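Subject: Re: Stilorwood kitchen pack, trial license, first notes
From: Mogens Steinarsdóttir
To: sim-manipulation list

On the list, Abdel Hamid wrote:
> We are deciding between the Lurard scenes and the Stilorwood
> kitchen pack from Moradska. Has anyone run the pick tasks
> with their own arm model? I care about shelf reach, collision
> meshes and reset time. Rendering is secondary for us.

I have the trial license and have been through the shelf task. Notes below, in the order you asked.

Shelf reach. The stock scene puts cans on a wall shelf over the counter, and the arm has to come up over the counter to get at them. With the default base pose the wrist ends up close to the shelf board and the planner has little room to turn the gripper. Moving the base is one line in the scene file. I would do that before tuning anything else. The can layout is read from a separate file, so you can change it without touching the kitchen.
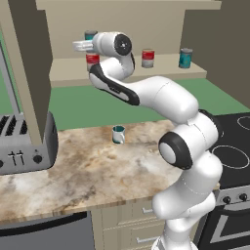

Abdel asked me off list whether the shelf itself has a proper collision mesh or only a bounding box, having been burned by that in another pack. It has a mesh. The board and the back panel are separate bodies, so a fingertip touching the panel is reported as its own contact. The cans are plain cylinders for collision, which is fine for grasping from the side. The mug is a convex decomposition and its handle is usable, but I had to raise the solver iterations to 64 to stop it from creeping in the fingers.

Reset time. I ran 1,028 episodes in one batch, headless, 300 steps each. Resets do not reload the kitchen, only the movable objects and the arm. There were 2 failed resets, both with a can spawned in contact with its neighbor. The log gives the seed, so they can be replayed. I have reported both to Moradska and have no answer yet.

Cameras. Poses are set per task and can be overridden. If you train on images, check the arm's coverage of the view before you generate anything large. From some poses the links take up a good part of the image, and the stove side of the kitchen is of no use for a shelf task.
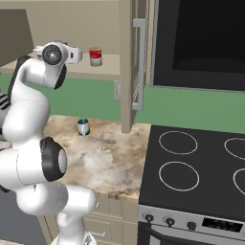
Shelf task, stock kitchen, view with the stove on the right.

Documentation is thin. The joint limits table is for an older arm file and two of its rows are swapped. Read the limits from the model instead. The license ties the trial to one machine, and moving it requires a request by mail.

I have not tried the drawers or the oven door, so I can't say whether they are articulated in the trial build. I also can't compare with Lurard on contact quality. If someone has the same task running there, I would like to see the solver settings.

Scene file diff for the base move available on request.

Mogens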